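Search this site… Go
2 min read

Speaker notes, Clelby IT meetup, 29th July

Open on the dashboard slide. Wait for the groan. Movberg promised us a migration in 3 weeks; we are now in month four and have a very nice logo for it. 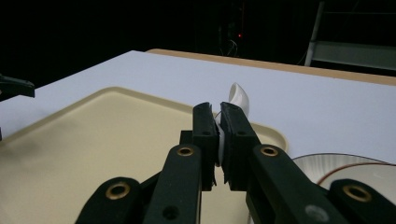
Ask who still runs a server labelled "temporary". Ours dates from a previous April. Don't say which one.

Nellus section: 32 integrations, of which 24 have an owner. Pause. Let the managers do the subtraction.
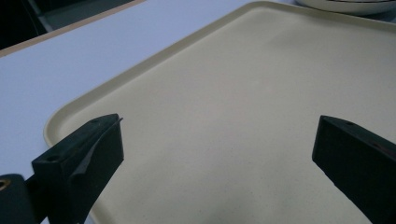

Skip the cloud cost chart if we're past 30 minutes. Finance has seen it and went a funny colour. Questions, then the pub.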